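Kitchen Arm Tips: Showing Your Arm a Stovetop Job

Filed under: Kitchen, Counter helpers
Updated in October

These tips are for people who have a counter arm and want to teach it small jobs at the stove, either by taking hold of it and moving it (hand guiding) or by driving it from a controller (remote control). They were written with the Rebelo arm in mind, running the Plornel teaching app, but most of them carry over to other makes.

Everything on this page is done with the burners off and the cookware empty. Teach the motion cold. Heat and water come much later, and for many kitchens they don't need to come at all. An arm that can move a kettle from one side of the stove to the other is already useful when you're wiping down.

1. Start in the simulated kitchen

The app comes with a model kitchen called Jultholm. Use it for your first evening. You can run the arm into the hood as often as you like and the only thing you lose is the take. The layout has the things that cause trouble in real kitchens: a hood overhead, a wall shelf on the right, tall bottles at the back of the counter and a pot on the rear left burner.

Drive the arm slowly to each side before you try to pick anything up. Watch the elbow more than the fingers. New drivers stare at the gripper and forget that there is a lot of arm behind it.

Over the right-hand counter is a good place to practice parking. The gripper is away from the burners there, but the forearm still has to come across the front of the stove, and from some views the upper part of the arm will cover the base of a bottle.

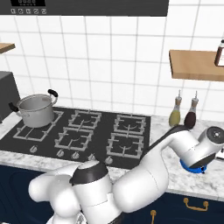

2. Pick one job and say it in one line

Write the job down before you record. "Pick up the kettle by the handle and set it on the front right burner" is one job. "Tidy the stove" is six or seven, and the arm will learn a muddle of all of them.

If you can't say where the job ends, you aren't ready to record it. Decide on the last position of the object and the last position of the arm. Both matter. A take that ends with the gripper still closed around a handle teaches the arm to hang on.

3. Clear what you can and fix what you can't

Move anything you don't need out of the reach of the arm. Leave the things that always live there. If the oil and vinegar stand at the back of your counter every day, keep them in place while you teach, or the arm will have learned a kitchen you don't have.

Put a strip of painter's tape on the counter where the arm base sits. If the base gets bumped, you can push it back to the tape. A base that has moved even a little will throw off every grasp you taught before.

4. Hand guiding or remote control?

Hand guiding is easier to learn. You take hold of the arm near the wrist, hold down the release and walk it through the job. It suits slow moves, wiping paths and anything where you want to feel the contact.

It has two drawbacks. Your own arm and shoulder get into the camera view, which can confuse the app if it learns from pictures. And people tend to push the wrist where they want it and let the elbow go wherever it likes.

Remote control takes longer to get used to, but you stand clear and the view stays clean. We use it for grasping. The Droltside hand controller works well for this, though the trigger is stiff when new. Set the speed to the lowest step for the first few takes, then go up one.

You can mix the two. Guide the arm by hand to find a comfortable route, note the positions, and then record the real takes by remote.

5. Come in high, then down

For anything with a handle on top, bring the gripper to a spot above and a little to the side, stop for a moment, and then lower it. Going straight across at handle height is how pots get shoved.

The hood limits how high you can go. Find that limit in the simulated kitchen first, then check it in your own, with the power low and a hand on the stop button.

With a kettle, look at where the spout points and which way the handle runs. Two fingers need to close across the handle, one on each side. If the handle runs front to back, the fingers should close from left and right. Turn the wrist before you come down, while there is still air around it.

6. Mind the knobs

The front edge of the stove is the part most people forget. The knobs stick up or out just where the lower arm likes to swing. Take the long way around if you have to. On a gas range this is a safety matter as well: shut off the gas at the valve while you teach, and check every knob afterward, including the ones the arm never went near.

7. Keep the view of the object open

The camera should be able to see the thing you're reaching for through most of the take. The arm will always hide something. On a five-burner stove it may cover the front left grate completely during a reach to the right, and that's fine if nothing on that grate is part of the job. If the wrist hides the kettle handle just before the grasp, change your approach or move the camera.

Run through the reach once without recording and watch only the camera picture. You'll see where the object disappears. Keep a pot or some other item on another burner for part of your practice, too, so the arm learns to leave it alone. 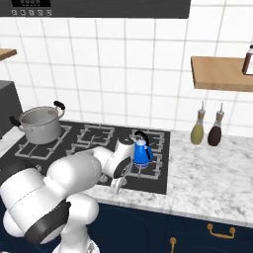
Simulated kitchen, kettle job: the arm reaching across the front of the stove, with the fingers down and to the left of the kettle.

8. How many takes?

For a simple pick and place, plan on 20 good takes. Our kettle job was usable after 16, and the same job with the kettle starting in different spots took 66. Small changes in the starting place are worth more than another dozen identical takes. Move the object an inch or two, turn it a little, and go again.

Stop when you get tired. Late takes are jerky, and the arm will copy the jerks.

9. Throw out bad takes right away

Delete the take if you bumped something, if you grabbed twice, if you paused to think halfway through, or if the phone rang. Do it before you reset the stove. Going back through a list at night to find the bad one is slow, and they all look the same by then.

There's one exception. A take where the grasp was slightly off and you corrected it smoothly can be kept. A few of those help the arm recover when it misses. Tag them in the app under "corrected" so you can pull them later if the arm starts fumbling on purpose.

10. Reset the same way every time

Between takes, open the gripper, lift, and bring the arm back to its parked position before you touch the object. Then place the object, step back and start recording. If you move the kettle while the arm is still over it, sooner or later you'll get pinched.

A full session with resets runs nearly 17 minutes at our pace. The recording itself is less than half of that.

11. First run on its own

Stay at the stop button. Use the lowest speed. Keep the cookware empty and the burners off, and send children and pets to another room. Let the arm finish if it is only being clumsy, and stop it if it heads for the hood, the bottles or the wall.

Note what went wrong in plain words: "came in too low," "closed early," "let go before touching down." Each of those points to a part of the job you should show again. Record five or six new takes that do that part slowly and clearly, add them to the set, and train again.

12. Care and cleaning

Wipe the finger pads with a damp cloth before every session. Grease from the stove makes them slip, and a slip in the middle of a take means deleting it. Don't spray cleaner at the joints. Spray the cloth.

Check the pads for wear about once a month. When the ribs have gone smooth, change both pads together. Uneven pads twist whatever they hold, and a kettle that twists will swing its spout around.

Quick list for the stove door

Gas off at the valve
Kettle and pots empty
Base on the tape
Pads wiped
Job written in one line
Parked position saved
Stop button in reach
Knobs checked when you finish

See also: Teaching a drawer pull; Wiping a counter by hand guiding; Replacing Rebelo finger pads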